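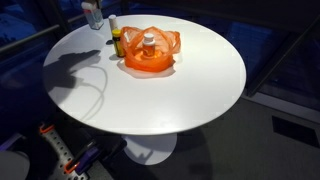

Noscombe's old post office has a new tenant, and for anyone over a certain age in this town it's going to feel like a homecoming of sorts. Petersen Pharmacy, which shut its Flenumska Road shop last winter when the roof finally gave up, will open its doors again in July, right across from the bakery and a good deal closer to the bus stop than it ever was before. For those of us who have been making the trip over to Flundell with a shopping list and a folded script in the glovebox, it's very welcome news indeed. Plenty of kitchen tables around here have had a little pill bottle with a white cap sitting in an orange plastic bag on them these past months, carried home the long way, and it will be lovely to have that errand back to a short walk and a chat over the counter.

The pharmacist, Joni Ahonen, has been behind the counter for 22 years and says he never seriously thought about leaving, though he did have an offer from a bigger shop on the coast (he won't tell us which one, and we did ask twice). He spent the autumn filling in at Flundell three days a week, where he says he saw so many Noscombe faces that it hardly felt like a different town.

"People would come in and tell me about the drive before they told me about their knee," he said. "I got to know every pothole on that road without ever having to look at it."

The new shop is smaller out the front than the old one, but there's more room at the back, including a proper consulting room with a door that shuts. That was the thing customers asked for most when the plans were put up in the library window. In the old place, you'll remember, a private word meant standing beside the sunscreen and hoping the school bus hadn't just pulled in. Flu shots and blood pressure checks will be done in the new room, and Mr Ahonen hopes to have a nurse in one morning a fortnight by spring.

The post office counter itself has been kept, all that lovely dark timber with the dip worn in it where generations of elbows have rested, and it will hold the cash register and the jar of barley sugar. The red letterbox out the front stays too, and yes, it will still be emptied, which we mention only for the several readers who rang to check.

Town grants covered part of the building work, and a winter of soup nights, raffles and one very long trivia evening brought in another $3396, which has gone towards the ramp and the automatic door. The ramp was poured a few weeks ago and already has one set of paw prints in it, near the top. Mr Ahonen has decided to leave them there.

Opening hours will be 9 am to 5.30 pm on weekdays and until noon on Saturdays. Home deliveries will start up again as well, for anyone within 20 kilometres of town, and the dosette packing service that had moved over to Flundell will come back with the shop. If your repeats are being held there at the moment, they can be transferred across for you – just ring either counter and give your name and date of birth, and they'll sort out the rest between them.

There will also be a bin for unwanted and out-of-date medicines just inside the door. Mr Ahonen is keen for people to use it and asks that everyone have a good rummage through the bathroom cupboard before opening day. The best find at the old shop, he tells us, was a tin of throat lozenges 10 years older than he was, and he would dearly love to see that beaten.

There'll be a morning tea on the first day, from half past ten, with scones from across the road and the kettle on for as long as people want to stay. Parking is easiest behind the hall, as the front spaces will be kept for anyone who needs the ramp. If you can bring a plate, please leave your name at the library desk, and if you still have a cake tin from the last soup night, it can come along too.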